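Keeping a Small Tool Kit in Order

Put each tool back in its own slot before closing the lid. If the lid won't shut flat, something is in the wrong place, so don't force it.

Wipe handles with a damp rag and dry them well. A drop of light oil on plier joints every June is plenty.

Cover the bench with plain paper before a messy job. One 125-foot roll lasts us most of a year.

Store the case flat, away from the water heater. Worn screwdriver tips chew up screws. Replace them.

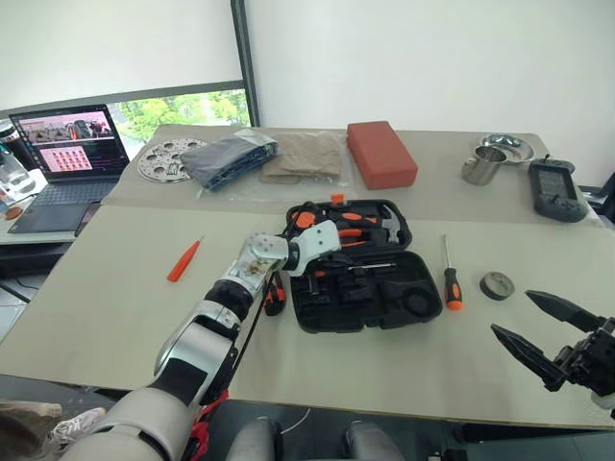

Orange-handled tools in a molded case, on a paper-covered table.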